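Can't work out which order to watch Grisuleck in – help?

Posted in TV & Film, Jul 18, 2022
skestenfan_north

Hello all. I've got myself in a right muddle and I'm hoping someone on here has more patience than I do. I started watching Grisuleck a couple of weeks back after my sister wouldn't stop going on about it, and I loved the first series – properly loved it, stayed up far too late on a work night. I knew the lead actress from that hospital thing she did years ago (the one where she was the night porter's daughter) and had no idea she could be so frightening.

Then I looked up what else there was and it all fell apart. There's a second series, there's a film called Skesten which has some of the same cast but she plays someone with a different surname, and there's a Christmas special that one site lists before series one and another site lists after series 2. My box set has the special on the last disc, but the booklet talks about it as if you've already seen it.

So is Skesten part of the story or not? Is she playing the same woman? And where does the special go? Please no spoilers past the end of series one. I know that she leaves the island and that's all I want to know!

Oh, and if anybody knows whether she really does her own singing in the pub episode, I'd love to hear.

3 replies

marrowbone_jelly

Skesten is the film, Grisuleck is the telly. Watch the telly first. I think the special is just a clip show, I turned it off.

tapedeck_and_tea

Right, I can do better than that, because I've been through the whole lot twice and bored everyone I live with.

The special isn't a clip show. It does open with a good few minutes of old footage, so I can see why you'd switch off, but after that it's all new. It was made after series one and it's set before it, hence the websites disagreeing. One lot are going by when it went out and the other lot by when it's meant to happen. I'd go series one, special, series two. If you watch the special first you'll know who wrote the letters, and then half the fun of episode three is gone.

Skesten is the tricky one. It came first by quite a way and was a small film with hardly any money behind it, the sort that gets shown in a village hall and then vanishes. She was barely out of drama school. Same writer, same sort of misty coast, and she plays a ferry clerk who doesn't say much. When the writer got the go-ahead for the series he more or less took that character, gave her a new surname and a temper, and started over. So it's the same woman in spirit, but nothing that happens in the film counts in the series. I'd save it for the end. You'll enjoy spotting the bits he pinched from himself, especially the scene with the lamp. 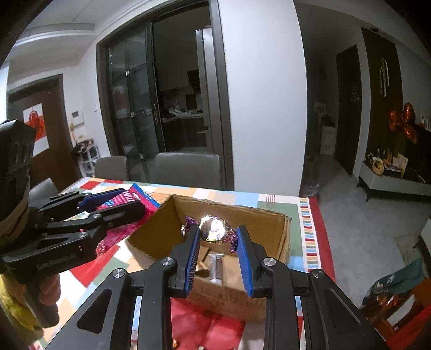 As for the singing, yes, that's her. She talked about it on the commentary track for series one (go into the extras menu, it's tucked under the subtitles on my copy). She'd been in a choir at school and hadn't sung in front of anybody since, and they did it live in the room with all the extras sat there. I think you can tell. She goes a bit sharp in the second verse and they kept it in, and I'm so glad they did.

If you like her in this, try to find Tawfik afterwards. It's a stage play that was filmed, only her and one other actor for most of it, and she's on the whole time. It's slow going for the first half hour, I won't pretend otherwise, and the sound is a bit echoey. Stick with it though. I saw it in a tiny screening room with maybe 200 seats and people stayed put right through the credits.

Don't bother with the hospital thing again unless you're fond of it. I went back last September and she's in it for far less time than I remembered.

grurnar_regular

Agree with most of the above, but I'd put Skesten first! I saw it first, purely by luck, and it made the opening of Grisuleck hit me so much harder. When she walks down that slipway with the suitcase I got goosebumps – somebody coming to it cold wouldn't notice a thing. You've already done series one, so I suppose it's too late for you, but anyone else reading this might want to think about it.

One small thing on the singing. I'm fairly sure the harmony that comes in at the end is someone else and was put on later. The main voice is hers, I'd agree with that.

Also if you're hunting for the film, check it's the full one. There's a shortened version that used to be on late at night and it loses the whole bit with the brother. Mine came from a second-hand stall, catalogue number ending 3010 on the spine, and that's the long one.

skestenfan_north

Oh you're both brilliant, thank you. Special tonight, then series 2. I'll look for Tawfik when I'm done, and I've just found the commentary, it was under the subtitles on mine as well.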